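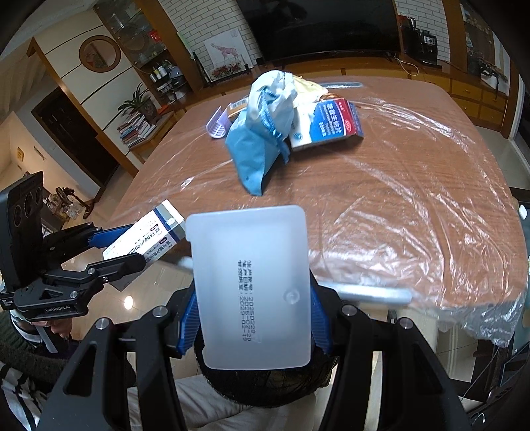 Tidying Up the Medicine Table: Our Summer Project Report

Filed under: Student Projects > Robotics Club

Posted Aug 22, 2019 by Ilari Tikkanen

When our club first sat down in May to choose a summer project, I wanted something with wheels, and I was outvoted (very kindly, with snacks). The winning idea was to teach a gripper to sort the small things that pile up in a family home, medicine boxes most of all. We named the project Zollia, and I have grown very fond of it since!

What we wanted to do

The plan was to record people doing the sorting by hand-held gripper, so that a program could later learn from the recordings. We didn't want a bare lab bench. We wanted a living room, with a big wooden table, a clear plastic cover over it, and the usual mix of boxes and bags, because that is where a helper like this would have to work someday. Our goal was 2000 good recordings, and by the last session we had 3821 in all, of which 2528 passed our checks. I still smile when I look at that number.

How a session went

One person held the gripper and another called out the next item. We changed places often, as your wrist gets tired sooner than you'd think. Flat cartons were everybody's favorite at first, until we found how easy it is to come down a little crooked and push the box along the table. The trick we settled on was to open the jaws wide, line up with the box, and only then close, slowly. We wrote that on a card and taped it inside the notebook.

The drawstring bag was another story. Soft cloth slumps and folds differently each time you set it down, so we left it among the boxes as something to work around, and that made the recordings harder and, I think, better.
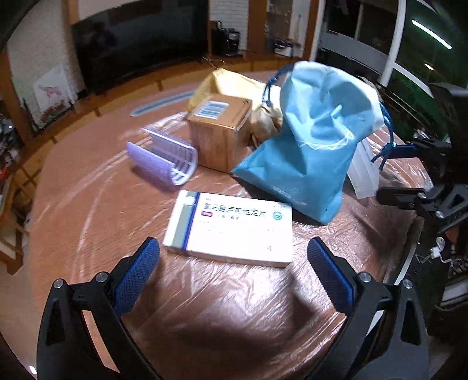 What gave us trouble

The plastic cover, mainly. It wrinkles, and every wrinkle catches the light, and our first box-finding program (we called it Nivo) kept reporting bright streaks as cartons. We threw out 700 recordings from the early weeks and moved our start time to later in the day, which helped a good deal.

What comes next

We'd like to try bottles and blister packs next, and to give Nivo a proper rewrite. New members are very welcome, wheels or no wheels.

Related projects
Hijazi: a line follower on a small budget
Grunuvska: our weather balloon diary

We use cookies to remember your settings. By staying on this site you accept our cookie policy. OK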